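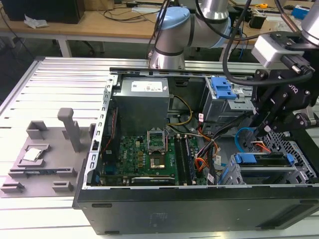 *Case open, socket frame up.*

From: Haf Kemeys
To: screen-and-sound list
Date: December 29, 2020
Subject: Re: center channel too quiet in the small room

Quick one before I lose the afternoon. Replying inline, trimmed where I could.

> We moved to the new processor in October and since then people in the
> back rows say they can't make out dialogue. Music and effects fine.
> Front half of the room fine. We have 35 seats, six rows, perforated
> screen, center speaker behind it. I turned the center up 3 dB and now
> the front rows say it's harsh. Is the Bavent just a worse box than the
> old one?

No. Or probably no. I've had a Bavent in our room through two winters and it doesn't do anything weird to the center. What it does do is come out of the carton with its own idea of your speakers, and if whoever did the install loaded the old settings on top you can end up with two EQ curves stacked. Check that first. Setup > Outputs > look for anything in the "house curve" slot that isn't flat. If there's a curve there AND a curve in the per-channel page, that's your harshness.

Don't fix it with the fader. Put the 3 dB back where it was before you do anything else or every measurement after will be off and you'll go round in circles. Ask me how I know.

> Installer says the screen is eating the highs and we need a new screen.
> Quote was $2,819 with fitting.

Hm. Perforated screens do eat highs, sure, but yours ate them before October as well, right? Same screen? Then it isn't the screen. I would hold off on that $2,819. Old processor most likely had a screen compensation filter switched on and noone carried it over. It's a gentle lift starting somewhere up in the treble, and without it speech goes dull a few rows back. People then say "too quiet" when they mean "can't hear the consonants". Very common complaint, nearly always gets treated as a level problem.

So – order I'd do it in:

1. Center back to its old level.
2. Clear the house curve.
3. Pink noise, center only, mic at a seat two thirds back. Write it down. Then a second seat off to the side, then the back row.
4. Turn on screen compensation, lowest setting. Measure again, same seats.
5. Play something with talking in it that you know really well. Not a trailer!! Trailers are mixed hot and tell you nothing.

If step 4 makes the front rows complain, check where the horn is aimed. Ours was pointing at row two for years. Tipped it up a bit so it aimed over the front and at the back rows, and that did more than any setting. Took ten minutes and a flashlight.

> Also the surrounds. We have four Calimlim wall units and the left pair
> seems late? Like an echo on hand claps.

Different thing. Sounds like delay entered in feet when the box was expecting meters, or the other way round. The right pair would be wrong too if it was global so I bet somebody typed one side and copied the other from an old sheet. Delay page, compare left to right. In a symmetrical room they should be near enough the same number. If they are the same and you still hear it then it's a real echo, off the bare back wall, and you want something soft back there. Heavy curtain is fine. Doesn't need to be acoustic anything.

> Last question, is it worth going to the immersive upgrade while we have
> everything apart? The Lakport people were keen.

I bet they were. For 35 seats with a low ceiling I wouldn't, not now. You'd be putting in height speakers that sit a couple of feet over people's heads, and the folks in the last row will localize every one of them. Get the three front channels right first. If you've got money after that spend it on the sub, or on a second amp channel so the center isn't sharing.

Lakport's small amps are good though, no complaint there. We run two. Fan gets noisy in summer, put them outside the room if you can.

Few other bits while I'm typing:

– There was a thread here a while back about the Trarnotero mics reading low at the top end. Mine does. If that's the one you're borrowing, get the calibration file that goes with that exact serial number, otherwise you'll "correct" a problem the mic made up and the room will end up bright.

– Save the processor config to a stick BEFORE touching anything. And again after. Name them so you can tell which is which, "new" and "new2" is no good in six months.

– Do the measuring with the projector on. The fan and the HVAC are part of your room and they mask the same range you're trying to hear.

– Our list archive has the blank measurement sheet, message 609 if the numbering hasn't moved. It has a column per seat and a box for what you changed. Use it even if it feels silly, I've gone back to mine more than once.

Send me the before and after traces if you want, plain text export is fine, no need for screenshots. I'm slow on email until after the new year but I do read the list.

One thing I forgot – when you say front half is fine, is that with people in the seats or empty? An empty room is a lot livelier. If you can get even a few bodies in for the listening part do that.

Haf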